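Ticket 1309
Product: Kivora two-arm tabletop kit, tidy-up package
Site: Flaltstead
Opened by: customer
Handled by: Plidano support
Status: open, downgraded from "urgent" to "annoying"

Customer report

The kit clears the table nicely until it gets to glassware, at which point the left arm stops and the console shows error 171. The manual's entry for 171 reads "see 171." We have seen it. Please advise.

Software is whatever came on the box in July. We haven't updated it, having learned that lesson on the previous kit.

Support, first reply

Thanks for the report. Please confirm that both arms have been homed, that the Sowa grip profile is loaded on both sides, and that the work area matches the setup sheet. A photo of the table as you run it would help.

Customer

Homed, twice. Profile loaded, left and right. The setup sheet asks for "a representative selection of household items," so we represented.
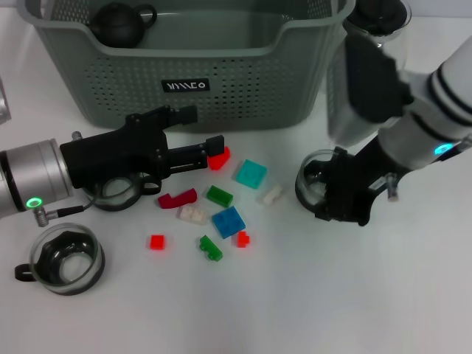
Error 171 comes up only when the left arm is told to pick a cup. Toy bricks are fine. The right arm will take a glass cup any time you like, and it has one in its gripper there, tipped over toward the left. Same job file, same profile, mirrored. We also tried moving the basket farther back, on the theory that the left arm was shy about it. No change. Swapping the job order so cups come first only gets us to the error sooner, which I suppose is a performance improvement.

Support, second reply

171 is a grip width mismatch. The arm expects one finger opening, reads another, and stops. Two things to try:

Run the finger calibration on the left gripper with nothing between the fingers.

Open the Sowa profile for the left side and look at the field called "transparent object offset." It should match the right side.

Please also send a picture from a wrist camera taken during a basket move, so we can check the exposure setting.

Customer

Calibration done, passed, green check mark, small chime. Error 171 again on the next cup.

The offset field is a different story. Right side says 2. Left side is blank. Not zero - blank. I typed in a 2, pressed save, and it was blank again when I reopened the page. I have now done this often enough to consider it a hobby.

Wrist camera picture as requested. The orange rim comes through as one long smear and the slots in the basket wall aren't much better, so exposure may be your next ticket.
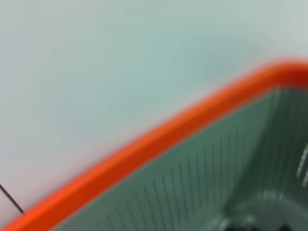 Does the offset have to be saved from the console, or can it go in through the job file?

Either place works, but the job file wins if the two disagree. Add the offset line under the left gripper section, reload the job, and leave the console page closed while it loads.

Customer

Added it to the job file. It loads without complaint. Console page still shows blank, and I have decided not to look at it anymore. Full run is set up for this afternoon.

Support, third reply, December 17, 2025

The blank field is a known display fault, filed as 1218. It will be linked here. Shorter exposure is under Camera, Advanced, Motion. Try the lowest setting with the room lights on and send another picture from the same move. Keeping this ticket open until we have your cup results from the left arm.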